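Search this site Enter keywords Go

Laundry sorting, quick version

Been meaning to type these up since March. Most came from Octavian Enache who ran the wash room at the Pomano guest house, the rest is me ruining things.

Sort by weight first, color second. Heavy with heavy. A towel load and a blouse load need different spins, no way around it. Anything maroon or dark red goes alone the first 2 washes, cold water. White socks nowhere near it. Learned that one the hard way, had pink socks for a year.

Skirts inside out, zipper up, hooks closed. Do a bleed test on teh hem: damp white rag, press, count to 40. Color on the rag, wash it by itself.

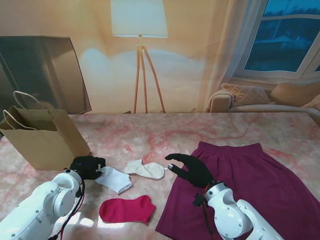 Spin speed. 800 is plenty for skirts and anything with a lining. Higher just sets creases you'll be ironing out all evening. Towels can take whatever the machine's got.

Socks: pin pairs at the cuff before they go in. Safety pins, not the cheap ones, they rust and leave a dot. Dry them hung by the toe so the elastic doesn't stretch out.

Vinegar in the rinse for towels, half a cup. No softener. Softener on towels = water rolls right off.

Lint. Clean the dryer screen every load, and wash the screen itself with dish soap now and then. 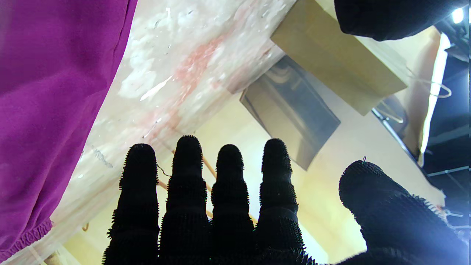

Fuzz on dark things is the one I get asked about most. Turn them inside out, keep them out of the towel load, shake hard before drying. Anything with a nubbly texture hangs on to fibers. Snip threads, dont pull. Then tape, sticky side out, dab dab dab. A lint roller skips over the bumps.

Wool: flat on a towel, roll it up, press, unroll, dry flat. Never hang it wet

More on stains when I get time.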